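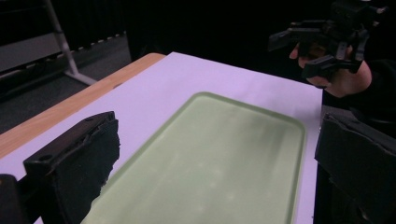

From: Bình Quan
To: umstead-worktable
Date: 22 December 2023
Subject: Re: Covering the table (and do we need trays)

Pimentel wrote:

> Hi all,
>
> I know table protection has come up before but I finally have a setup I'm happy with and wanted to share. I cover the table with a big white sheet, pull it tight, and then put a plastic tray with a rim on top of that. All the work happens in the tray. Beads, glue, paint, clay, whatever it is. When I'm done I lift the tray out and the table is exactly like it was. Spills can't get past the rim and the sheet catches anything that does. White also makes it much easier to find dropped pieces and it's easier on the eyes.
>
> I've been doing it this way since July and haven't had a single mark on the wood. I really think everyone with a wood table should do this. I got four of the light green Studard trays so I can have more than one project going and stack the others. They wipe clean in seconds.
>
> Has anyone tried a fabric sheet instead of paper? I'm wondering if it would stay put better.
>
> Pimentel

I'm glad the table is holding up, but I have doubts about most of this, and I say that as a person who has owned trays.

First, "spills can't get past the rim." What kind of spills? The rim on most of these craft trays is very low. It will stop a bead. It will stop a slow bead, anyway. Knock over a full jar of rinse water and I don't believe for a minute that the tray is going to hold it. You'd have colored water in the tray, on the sheet, and under the sheet, and the part under the sheet is the part that ruins the finish, sitting there while you mop up the part you can see. If you've tipped a full jar and it stayed in, I'd like to hear how full and how fast.

Second, the sheet. I covered my own table with white roll paper for most of a year. It came on a 200-foot roll and I thought it would last forever. What I found was that it never covered the whole table. It was always short on one side or crooked, with a strip of bare wood showing along the back, and I got in the habit of setting the cup down on exactly that strip, where it was nice and flat and the paper didn't buckle. Guess where my two water rings are. So when you say the sheet protects the table, I'd ask which part of the table you put your coffee on.

You asked about fabric. I tried that too, an old bedsheet. It drapes better at the corners, I'll give it that, and it doesn't tear when you drag something across it. But it holds liquid against the wood a lot longer than you'd think, and dried glue on cotton is there for good. It also slides. I ended up holding it with Lerkov tape along the underside, which worked until I pulled the tape off and some of the varnish came too. If you go with fabric, clip it and skip the tape. And put something waterproof under it or I don't see the point.

Third, white. I know everybody says white. With daylight from the side it's fine. Under my lamp it glares, and at night the bulb I had before gave it a purplish cast that made every color I mixed look wrong. I painted a set of ornaments one evening and in the morning they were a different green from the one I thought I'd used. Is yours easier on the eyes, or is it just new? I would try a plain gray or tan sheet for a week before telling the whole list to buy white.

On the trays themselves. I don't know the current Studard ones and maybe they've changed. The ones I had, also a light green, looked fine out of the package and then got cloudy. Not dirty exactly, more of a patchy look in the middle that stayed there whatever I wiped them with. Dish soap, no. Rubbing alcohol made it worse. It doesn't affect the work, but "wipe clean in seconds" was not my experience past the first month. Are yours smooth or do they have the matte surface? I suspect the matte ones hang on to glue more. Cheap baking sheets have done as well for me and I can scrape them.

Rounded corners are a real plus, I'll agree with that one. You can get a brush or a finger into them and the beads don't wedge. My square-cornered tray has had the same seed bead stuck in it since I don't know when.

What I do now, for what it's worth: bare table, one good coat of paste wax, and a cutting mat under whatever I'm working on. Water goes in a heavy mug on the windowsill and not on the table at all. I lose beads on the floor, same as before, and I don't think a tray would have saved many of them. The mat doesn't shift and I can see what's going on with the wood, so if something gets on it I deal with it right then.

I may be wrong about the rim. If somebody wants to pour a measured cup of water into one of these trays and bump it, please report back. Do it over the sink.

Also, would people please trim what they quote. The last digest had the same shelf-liner message in it three times and I got as far as item 117 before I gave up and went to bed.

Bình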